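Community Radio and Local Reporting
Notes for session four: finding your first story

Hello again. These are my notes from Thursday, tidied up a bit for those of you who missed it or whose pens gave out halfway through. I've left my tangents in, sorry, because a few of you asked about them afterwards.

Where we'd got to

Last time Katalin Simon took you through the desk and the recorders, so I'm assuming you can all get a clean minute of somebody talking. If you can't, come early next week and have another go. The Zorkine studio is open from four and there's usually a recorder free.

This session was about what to point the thing at.

A topic and a story

Most of the pitches I got were topics. "Buses." "Young people and housing." "The river." All fine, all worth caring about, but I can't send you out of the door with "buses". A story has somebody in it who wants something, and something in the way. So when Yasaman Shokri said she wanted to do buses, I kept asking her who was on the bus, and after a while we got to the hospital cleaners in Watora who start before the first one runs. That's a story! She could go and record it tomorrow.

Try this with your own pitch. Write one sentence with a person's job or role in it, a verb, and a "but". If you can't fill in the "but", keep digging.

Where stories come from

I was a bit rude about press releases in class, and I'd like to soften that. They're useful. They tell you what an organisation wants you to think about this week, and you can ring up and ask about something else. My own first piece came out of a planning notice taped to a lamp post (I still read lamp posts, it drives my family mad).

Other places to look:

Parish and council minutes, especially the items near the end when everyone is tired
Noticeboards in shops, launderettes and libraries
Letters pages, old ones too
Whatever people are grumbling about in a queue

Aksel Brøndum asked whether something overheard counts as a source. It counts as a tip. You still have to go and find out, and you still have to ask people if they'll speak to you on the record.

Pitching it

Keep it short. An editor at a small station is also doing the rota, the website and probably the bins. I want 50 words from each of you, and I do mean 50 - if you send me 333 I'll read the first few lines and stop. Say who we'll hear from, where you'll record and why now. Leave out the history of the subject. There'll be room for that in the script, and even then less than you think.

Kirsten Zoëga's pitch about the Bech ferry crew came in at 19 words and I'd have said yes to it on the spot. I'll read it out again next week.

Recording in people's homes

Kitchens are where people talk. They're also full of hard surfaces and humming fridges, so listen on your headphones before you sit down and ask politely about switching things off. Put the recorder on a folded tea towel, never straight on the table, or you'll pick up every cup. And say yes to the tea.

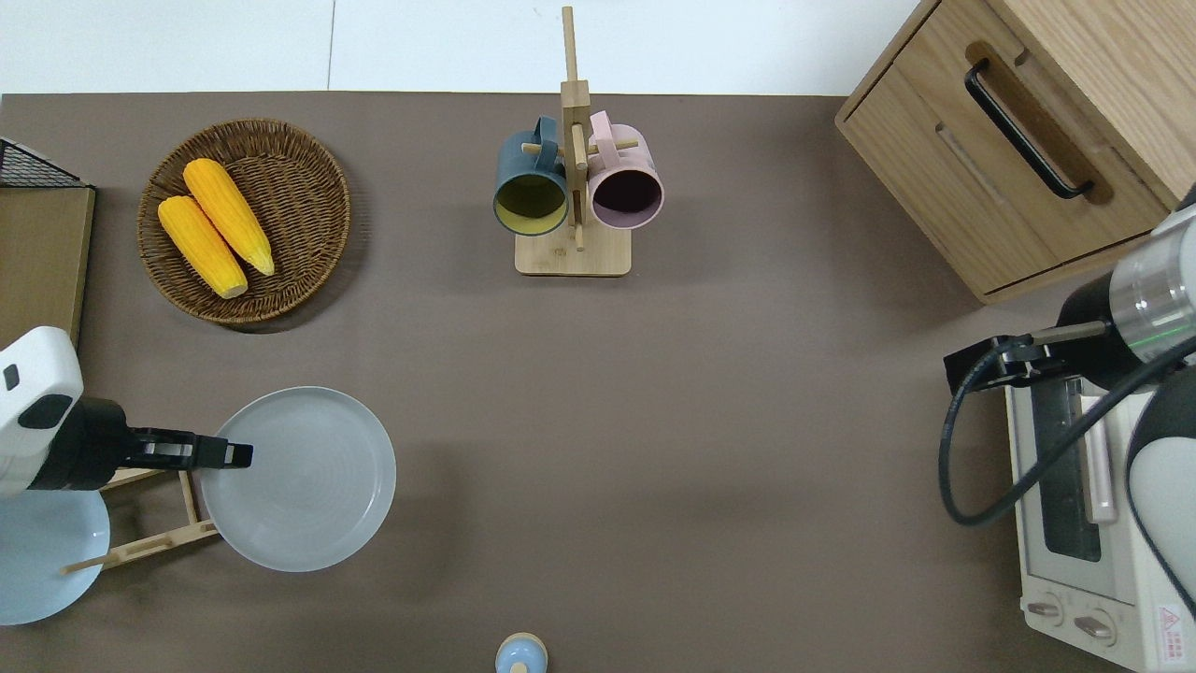
For next week

Send me your pitch by noon the day before class. Taras Lytvynenko is coming in to talk about his Norolow series, so please listen to at least the first part and bring a question for him. He likes awkward ones.

Reading is the chapter on interviews in the course pack, plus the consent form, which you should be able to explain to a stranger without looking at it.

If you're stuck for an idea, email me anyway and tell me what annoyed you this week. We'll start from there.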